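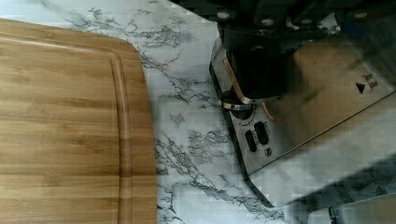
**Bamboo** is the common name for a large family of woody grasses that grow on every continent except Europe and Antarctica. It is one of the most useful plants people have ever worked with! From the same grove can come scaffolding, soup ingredients, paper, flutes, fishing rods, floors and kitchen boards, and all of it starts out as grass.

## Growth

A bamboo stem is called a *culm*. It comes out of the ground at very nearly its full width and then simply gets taller, stretching section by section like a telescope being pulled open. In large species this takes a few months, and on a good day in warm, damp weather the new shoot can gain more than two feet. Once the culm has reached its height it never gets thicker. It spends the next few years hardening instead, which is why growers wait three to five years before cutting stems meant for building or board making.

Below the soil, bamboo spreads by underground stems called rhizomes. These come in two main kinds:

- **Clumping** bamboos have short, thick rhizomes and stay in a tight group. Most tropical species belong here.
- **Running** bamboos send out long, thin rhizomes and can cross a garden (and the neighbor's garden) in a few seasons.

## Flowering

The flowering habits of bamboo are wonderfully strange. Many species flower only once in several decades, and some wait more than a hundred years. Plants of the same stock often flower together even when they have been moved far apart, and in many species they die after setting seed. How they keep time is still not fully understood.

## Structure

Most culms are hollow, with solid walls at the joints, or *nodes*. These walls keep the tube from folding when it bends. The fibers run lengthwise and are packed most closely near the outer skin, just where the strain is greatest. A split culm is therefore hard and glossy on the outside and softer toward the middle. Bamboo has no bark, no growth rings and no side-to-side rays, so it splits along its length very cleanly. Basket makers depend on this.

## From culm to board

A round, hollow stem doesn't give flat planks, so flat bamboo goods are built up from strips. The culms are cut to length, split, and planed until the strips are square. The strips are usually boiled or steamed to remove sugars and starch, which would otherwise attract beetles and mold, then dried in a kiln, coated with glue and pressed.

The color depends largely on the heat. Plain boiled strips stay pale and straw-like, while strips steamed under pressure turn a deeper brown all the way through, a step the trade calls *carbonizing*. It makes a lovely warm color but leaves the material a little softer. Makers can lay the strips flat, showing the wide face and its nodes, or stand them on edge for a surface of narrow lines.

## Regional craft: the Costa valley

The villages of the Costa valley have a bamboo tradition all their own. Growers there cut in February, when the culms hold less sugar, and carry the poles down to the market town of Atport for sorting. The town's register of growers lists 233 groves, the largest of them planted with 1086 clumps.

Two products are closely tied to the valley. The *dama* is a shallow tray woven from the outer skin of the culm and used for drying beans and peppers. A fine one has 206 strips and holds its shape for decades. The *wevero* is a long, end-blown flute with a low, breathy tone, made from a single section between two nodes. Good flute culms are rare, and makers will happily look through 200 poles to find one with walls of even thickness!

The workshop at Atport, also named Dama, teaches both crafts. Beginners spend their first season on splitting alone. A practiced splitter works mostly by feel, steering the blade with small turns of the wrist so that both halves come away equal.

## Food

The young shoots of many species are eaten across Asia. Some contain compounds that release cyanide when raw, so they are peeled, sliced and boiled before use. Fresh shoots are crisp and faintly sweet, a bit like young corn, and are a world away from the canned kind. They can also be pickled, fermented or dried.

## Care of bamboo goods

Solid and glued bamboo should be washed by hand and dried standing up. Long soaking and dishwashers can open the glue lines. A thin coat of food-grade mineral oil, left overnight and wiped off, brings back the color of a dull surface. Woven pieces need only a damp cloth and some shade to dry in.

## See also

- Rattan
- Basket weaving
- Giant cane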